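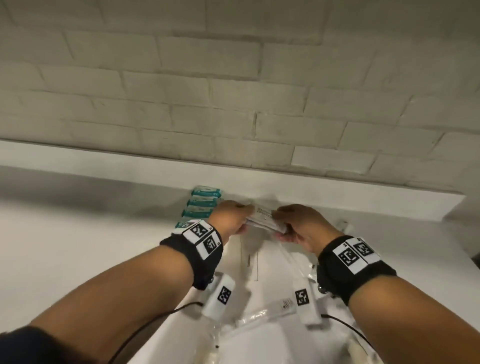
Grasley Neighborhood Storm Preparedness Group
Minutes of the August meeting

Binta Haruna opened the meeting at 6:30 p.m. and thanked everyone for coming out in such sticky weather. The minutes of the last meeting were read and accepted, with one correction – the low crossing that floods first is on Pruler Road, and we had written Pruler Lane.

Flooding on the creek side. Svyatoslav Zhuravel gave us a good long report on the July storm, and we were glad to have it. Water came over the bank at Karkis Bridge in 2 places and stayed on the road for 3 hours. He has asked the county for a proper depth marker and has had a friendly reply, though no date yet. Several people on Alarcón Street said their storm drains were still full of leaves, and Svyatoslav kindly offered to pass the house numbers along.

Phone tree. We now have 380 households on the list, and 300 of them have given us a second number to call. Binta reminded us all, very gently, that a list is only as good as its last update, so please do send in any changes before the season gets busy.
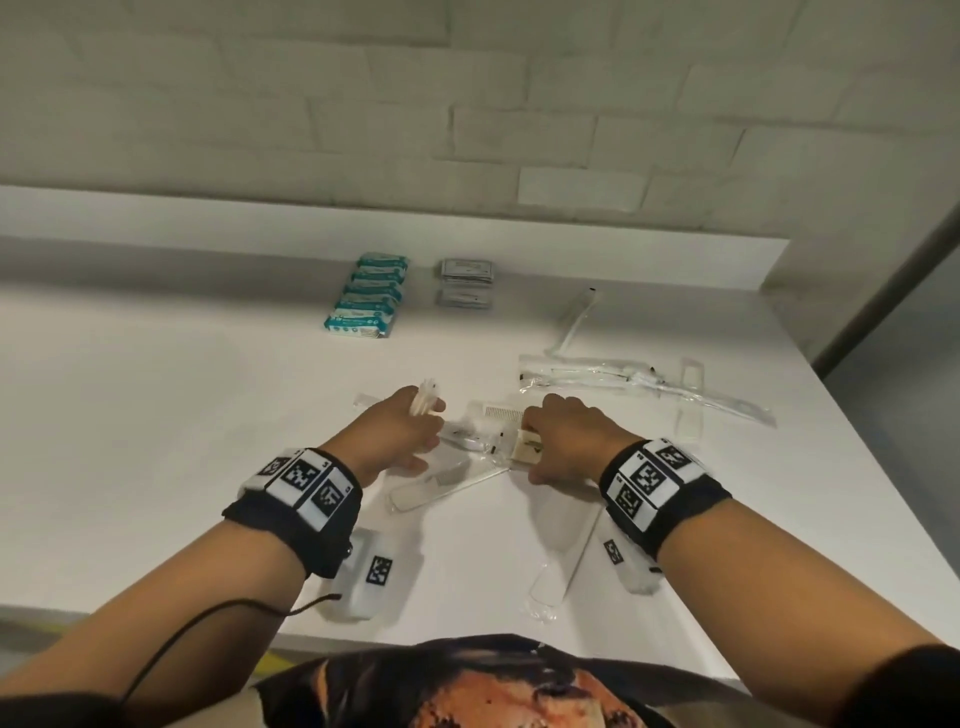 At the table, with small plastic items between the hands.

Shelter. There was a lively talk about pets at the school gym. Most of us felt that families will stay home in a bad storm if the dog can't come along – and that is the last thing we want. Binta will ask the school whether the side hallway could be used.

Sandbags. Pickup stays at the Karkis Bridge lot. A request for evening hours was held over to next time.

The meeting closed at 8:10 p.m. Svyatoslav will bring the new flood map to the next one.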